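Notes on cleaning and repairing woven upholstery at home. Revised in March, replaces the older page on stain removal.

## Before any liquid

Find the care tag. It is usually sewn under the seat cushion or stapled to the dust cover on the underside. W means water-based cleaner, S means solvent only, WS means either, X means vacuum only. If the tag is gone, treat the piece as S until a hidden patch has been tested.

Test on the back panel near the floor. Apply the cleaner with a white cotton cloth, wait 45 minutes, then check for color on the cloth and for a ring on the fabric. A ring that shows only in low side light still counts as a failure.

Vacuum first, with the brush head and reduced suction. Work along the grain of the weave, then across it. Dry soil left in place turns to mud as soon as the fabric is damp, and mud goes down into the backing.

## Water-based cleaning, code W or WS

- Mix 7 ml of clear, dye-free dish soap into a liter of lukewarm water.
- Whip with a hand whisk and use the foam only. Leave the liquid in the bowl.
- Apply with a soft brush. Do not press.
- Wipe the foam off with a barely damp cloth, rinsed often.
- Clean the whole panel from seam to seam, even for a small mark. Spot cleaning on pale fabric leaves an edge.

Dry with moving air at room temperature. A fan set across the surface is better than one aimed at it. Stand loose cushions on their edge and turn them once. Filling takes much longer to dry than the cover - leave the zipper open overnight.

Nives Marchetti wrote in to say that she adds a spoonful of white vinegar to the rinse water. It helps where old soap has left the fabric stiff. Leave it out on wool blends with a dark dye.

## Particular marks

**Grease.** Cornstarch, left for 90 minutes, then vacuumed. Repeat before trying any liquid.

**Candle wax.** Chill with a bag of ice, crack, lift with a dull spoon. Take up the rest with brown paper and a warm iron, no steam.

**Ballpoint ink.** Rubbing alcohol on a cotton swab, from the outside of the mark inward. Change the swab at every pass.

**Coffee with milk.** Two stains in one. Blot, use the foam as above, let dry, then look again for the grease part.

**Rust from a tack or zipper.** Home methods are poor. Lemon juice and salt will lighten it on undyed cotton and spoil most other fabrics.

## Pulled threads

Do not cut a snag. Push the loop through to the back with a fine latch hook or a blunt needle, then work the slack out by stretching the fabric gently on both sides. If the thread is already broken, pull both ends to the back and fix them with a dot of fabric glue on the inside.

Pilling comes off with a battery shaver held flat. Empty the shaver after each panel, and keep it away from welting and piped seams, where the blade catches.

## Tools

The Meltarik brush has nylon bristles and is fine for flat weaves, too stiff for chenille. The Hostard one is softer and sheds for the first few uses. Curved needles from Dal Bello come in two sizes - the smaller is the useful one for closing a seam on a finished chair. 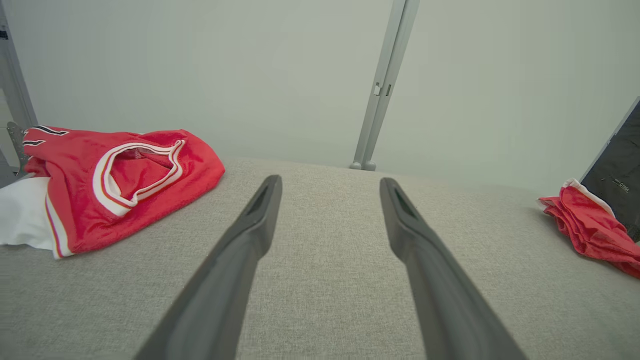
### Category: Fabric care / Edges and fronts

The front edge of a padded seat takes the most wear. Hands and the backs of knees leave body oil on it, and pale gray weaves show this as a yellow-brown band. Foam it twice as often as the rest of the seat.

A rounded front should feel even along its length. If it has gone flat in places, the batting has shifted. Open the cover, pull the batting forward by hand, and add a strip of polyester wrap over the foam. Spray adhesive goes on the foam, never on the cover.

Loredana Piras of Pletmont asked whether foam can be replaced in part. It can, if the new piece has the same density and the joint sits well back from the edge. Her bench took almost 169 cm of wrap, doubled at the corners.

Rotate loose cushions monthly. Fixed seats cannot be rotated, so vary where people sit.

See also: Leather and coated fabrics; Zippers; Slipcover shrinkage.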